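July 22, 2023

Drudside transcription bench, day 4 on the Stotholm tapes

Worked through the second box. 6 cassettes transferred, one set aside. Same chain as before: deck into the Walix interface, line in, no processing on the way. Peaks were sitting too high on the first side so I pulled the input gain down and started that side over. Left the setting there for the rest of the box.

The tapes are mostly interviews with people who worked at the Stotholm creamery. Whoever labeled them used pencil, and on two of them the pencil has rubbed down to nothing. I matched those by listening for the names at the start. The interviewer gives her name as Ní Mhurchú at the top of every side and then the name of the person she is talking to, which saves a lot of guessing. File names follow that order: surname, tape, side.

Tape 11 is the one set aside. The pressure pad has come off its spring and the sound drops in and out every few seconds. Needs a new shell. I have two spare screw-type shells in the drawer but wanted Darragh Hayes there when I open it, as he has done more of these than I have. It is in the blue tray with a note on it.
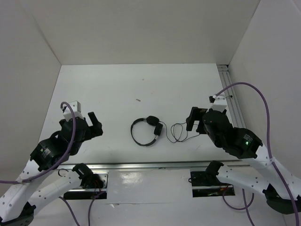 Listened back to side A of tape 9 twice. There is a low hum all the way through, and it's on the tape, not in our chain. I checked by stopping the deck with the input open and the hum went away. Possibly a fridge or a compressor near where they sat. I tried a narrow cut at the hum on a copy and it took some of the body out of the man's voice, so I undid it. The master stays flat. If we want a cleaner listening copy, that can be done later.

Transcripts: got 15 minutes of tape 7 typed up, which took most of the afternoon. The speaker uses a word for the wooden paddle they stirred the vats with and I can't settle on a spelling. Marked it with a question mark and the time code. Same with the name of a field or a farm near the end. Somebody from the area should hear both.

Azimuth was off again on the older brand of tape. Adjusted by ear in mono until the top end came up, then wrote the screw position on the log sheet. Put it back to the reference tape afterward. Please do this every time and don't trust that the last person did.

Drive has 500 GB free, so space is fine through the end of the box. Second copy not made yet. I'll start it Monday before anything else.

To get: isopropyl, swabs, splicing tape, pencils.

Tape 12 was only rewound, not played. Start there.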